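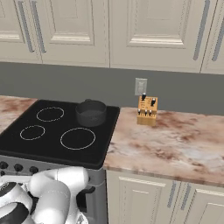
Page last changed: December 9, 2020

Sterari kitchen arm, model 358
For staff canteens and small production kitchens

The Sterari is a white jointed arm that works at an ordinary stove, next to the cooks. It takes the part of the day where a person stands over a pot: stirring, lowering the heat, moving the pot to another cooking zone. It uses the same knobs and the same cookware as your staff. You do not need to buy a special stove, but the knobs must be round and must stand out from the front panel.

We plan each installation first as a computer model of the kitchen. The heights of the counter and the upper cabinets are entered, and we check that the arm can reach the knobs and the rear zones without touching a cabinet door. Please send us your measures before you ask for a price.

What changes for the staff

At Clirkosport, where the canteen serves over 600 lunches on a full day, the arm has the soup and the sauces from the morning until the service. The cooks still season and taste, and they decide when a dish is ready. Benedetta Sorrentino, the head of the kitchen, told us that the first weeks were not easy. People were waiting for the arm to finish, and the old order of work did not fit any more. She moved the vegetable cutting to the counter beside the stove, so one person can prepare and watch at the same time.

No job was removed there, but the jobs became different. One cook now writes the stirring programs, and she received a higher pay grade for this. Another cook asked to go back to the cold kitchen, and this was arranged. We recommend to speak with the staff before the order is signed. Our installer Gianni Rinaldi can come to this meeting.

Knives

The arm does not cut and does not take knives. This work stays with people.

Technical data

Reach: 628 mm
Height when folded: 607 mm
Largest load, pot included: see the load table in the manual
Training on site: two days, in the price
Cleaning: damp cloth, no spray on the joints

Delivery

Orders placed in December are delivered after 25 working days. Spare joint covers are kept in our Vurnari store and can be ordered separately. For rental, write to our partner Gavrilă; the rental contract includes the yearly service but not the transport.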